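Reading time: 2 min

4. Preparing the practice task in the simulator

Before your team uses the real arm, please do the task in simulation. Every member of the Pimby club must do this section one time.

1. Start the simulator and open the practice world.
2. Wait until the arm and the task board are both loaded.
3. Turn the view so that you look from high above. Check that the gripper is over the board. 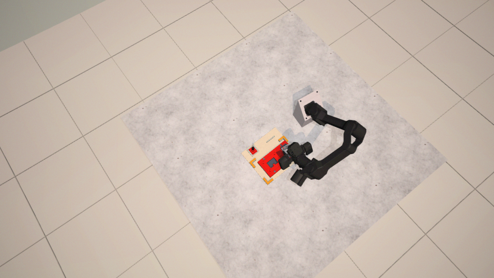 Figure 4. Practice world from above, with the gripper close to the red panel.

4. Compare your screen with Figure 4. The three orange corner brackets around the red panel must be visible.
5. Set the speed to 62 and save the file under your team name.
6. Move the gripper up first, then to the side.

Note: The black knob near the left corner of the board belongs to the second exercise. Do not touch it now.

Caution: Do not copy the speed value to the real arm. Ask Kilian Lehner for the correct value.

If the arm does not load after two tries, close the program and write to Leonie Hofstetter.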